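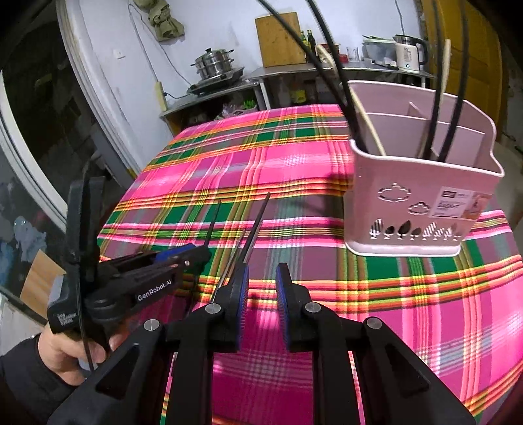

Gallery: Hand-Held Gripper Sets, Kitchen Sessions

Titmont rents out hand-held gripper sets by the week to teams that need recordings of ordinary household work. A set is two grippers, one for each hand, with cables and a carry case. Shagufta Rana runs the kitchen sessions and Ghazala Virk handles bookings. This page was last updated Friday, January 17, 2025.

Kitchen session, pair in use
Two black grippers at a table with a pink plaid cloth. The one on the left carries the GenRobot.AI name on its body. The center one has its fingers wide open, with blue pads on the inside faces.

Utensils
The pink caddy holds wooden utensils, which suit a beginner. Long handles are easy to grip -- getting them back into a compartment takes more practice.

Rental terms
One week is $600 and each extra week is $200. The deposit is $800, returned when the set comes back complete. Please book 10 days ahead. Replacement finger pads are included with every set.

Pickup is at our Husano office, weekdays only. We can ship to Flarkeck at cost -- ask Ghazala for a quote.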